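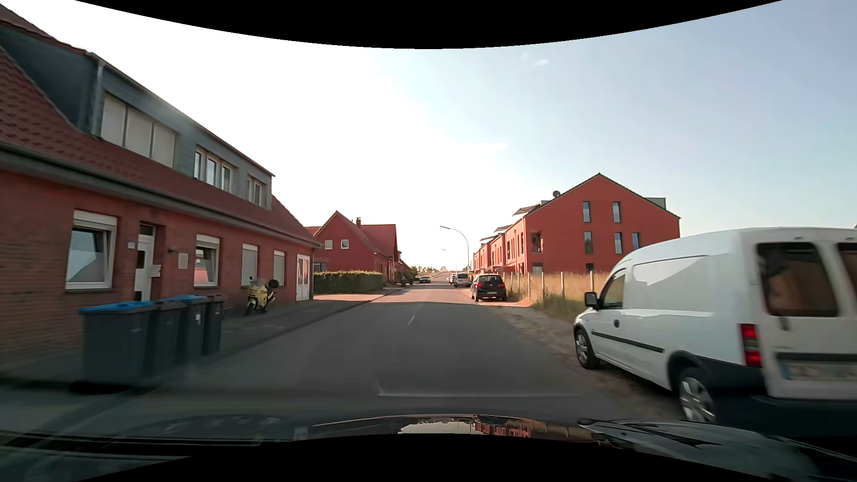

Subject: Re: [hovton-street] Bins out front, and a question about shutters

Hi all,

Sorry for the slow reply, I've been up a ladder most of the week and my inbox got away from me. Quoting the earlier message so it's clear which bit I'm answering:

> October 11, 2019
>
> Hello neighbors,
>
> Two things. First, can we settle where bins go between pickups? Some of us have them along the front wall, some drag them around back, and a few live on the sidewalk from one pickup to the next. I can't get past with the stroller when the lids are hanging open.
>
> Second, our old roller shutters are about done. One upstairs won't come up more than a hand's width. Does anybody have a company they liked? Protivport quoted me 700 for one window and I nearly fell off my chair.
>
> Thanks!

On the bins: I'm a front-wall person and I'd like to stay one! We have no back gate, so the other choice is wheeling them through the hall, and I did that for one whole July and will not do it again (the smell, the wheels, the floor). Up against the brick in a row, handles to the wall, they leave plenty of sidewalk. What makes it tight is when they get dropped off any old way after pickup and sit there crooked until dark. I'm happy to straighten ours and the ones next door when I get home, I'm walking by anyway.

It would help a lot if everybody put a house number on theirs. The blue lids all look the same and I'm pretty sure I had somebody else's paper bin for a month. A little white sticker on the side does it. I have half a sheet of the weatherproof kind left over, just ring the bell if you want a few.

On shutters: 700 sounds like a whole new unit, box and all. Ask them if they'll price just the slats and the strap. Ours stuck the same way and it was the strap, frayed almost through where it goes into the wall plate. I got a replacement from Fudik, the hardware place, and did it myself in an afternoon, with some swearing. If you'd rather pay someone, Pattinasarany did the dormer windows for my sister and charged her 400 for 3 of them, cleaned and re-strapped. They were late both days but the shutters run like new.

Don't force the stuck one in the meantime. I bent a slat doing that, and now there's a stripe of light right across my pillow every morning.

One more thing while I'm here. If you leave a window tilted, please check it before a storm! I came home to a soaked sill and a very sad fern.

Does anyone still have the long ladder? Mine stops a good arm's length short of the gutter, and the leaves up there are starting to sprout.

Talk soon,
the house with the squeaky mailbox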